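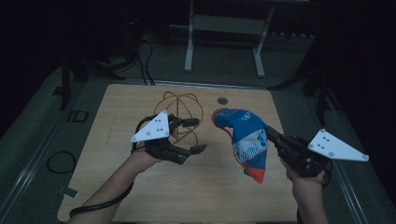
One of our followers asked last week whether a sock rolled with its partner really needs a place of its own, or whether it can simply go wherever there is room. We receive this question often at Clistby, and we would like to answer it properly in this thread. 1/15

Our position is that small household items need a fixed place more than large ones do. A coat is hard to lose. A sock or a small ball can sit behind a chair leg from October until spring. 2/15

The advice that follows comes from our Small Items guide, first issued for family homes and shared apartments. The current edition is dated 18 May 2022. Residents who hold an older copy may continue to use it, although the section on drawers has been rewritten. 3/15

Begin with a clear surface. A table is preferable to a bed or a sofa, as items do not sink into it. Bring the small things to the table a few at a time. Emptying an entire basket at once is the most common reason residents give for stopping halfway. 4/15

Sort by where an item will go, and leave the question of what it is for later. A sock and a toy may belong in the same bedroom, in which case they travel together. Two socks from different bedrooms do not. 5/15

On rolling: we recommend a loose roll from the toe toward the cuff. Folding one cuff tightly over the pair is quicker, but it stretches the top of the outer sock. Residents who prefer to fold flat may do so. The drawer should follow one method throughout. 6/15

A single sock should be rolled as well and placed in a separate small box. We ask residents to keep singles for 60 days. After that period, a single may be used as a dust cloth or taken to textile recycling where the local service accepts it. 7/15

Open balls, of the kind made from loops with gaps between them, should be stored away from knitwear and anything with a loose thread. The loops catch. A shallow tray is suitable. A deep bin is less so, because other toys work their way inside the ball and are difficult to remove. 8/15

Several readers have asked about cleaning such balls. Please check the maker's label first. Where no label remains, we suggest a damp cloth along each loop, followed by air drying on a towel. We do not advise the dishwasher. 9/15

For drawers, the Trestix divider set continues to be our standard recommendation. It is supplied with 9 sections and can be cut to length with household scissors. Leave one section empty - it will be needed by the end of the first month. 10/15

For trays, the Trekum low tray is now listed in our catalog alongside the Kuo tray. The Kuo tray has higher sides and is better suited to a shelf. The Trekum tray slides under most beds. Neither is intended for use as a serving tray. 11/15

In our most recent survey we received 1,112 replies from residents. Socks were named as the item most often found in the wrong room, followed by hair ties and small toys. Keys came lower on the list than our staff had expected. 12/15

Respondents also told us when they tidy. The largest group chose the period directly after the evening meal. We have no preference as to the hour, but we do suggest that the table be cleared fully before it is needed for something else - a half-sorted pile is usually swept back into the basket. 13/15

A note for those with wooden tables. Please lift items across the surface and avoid dragging them, in particular anything with a hard edge or a metal clasp. Fine marks are easily made on pale wood and are slow to sand out. A cotton runner may be laid down during longer sessions. 14/15

Printed copies of the Small Items guide are available from the Clistby front desk at no charge. Orders from schools and housing offices are limited to 50 copies each. Questions about drawers, trays and singles may be left under this thread, and our staff will reply during office hours. 15/15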